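Gripper Maintenance on a Mobile Arm for Restroom Work
Project report, Parvaneh Babaei and Roman Nowakowski, 8 September 2023
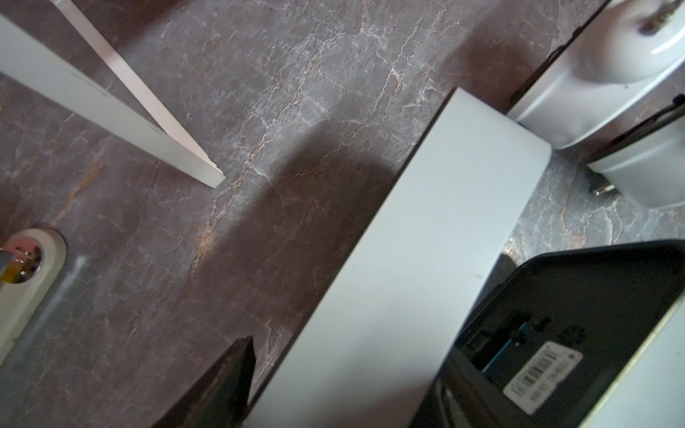 The Nillow arm was serviced after every 80 runs. Each service took two people and covered four points: finger screws, wrist cable, camera mount and zero position. Screws were checked with the motor off. The fingers were then closed fully and the zero position was saved again.

At run 62 the grip force reading began to drift. Cleaning the fingers had no effect. The fault was traced to a worn connector in the wrist cable, and the cable was replaced. Readings stayed within limits for the rest of the test period.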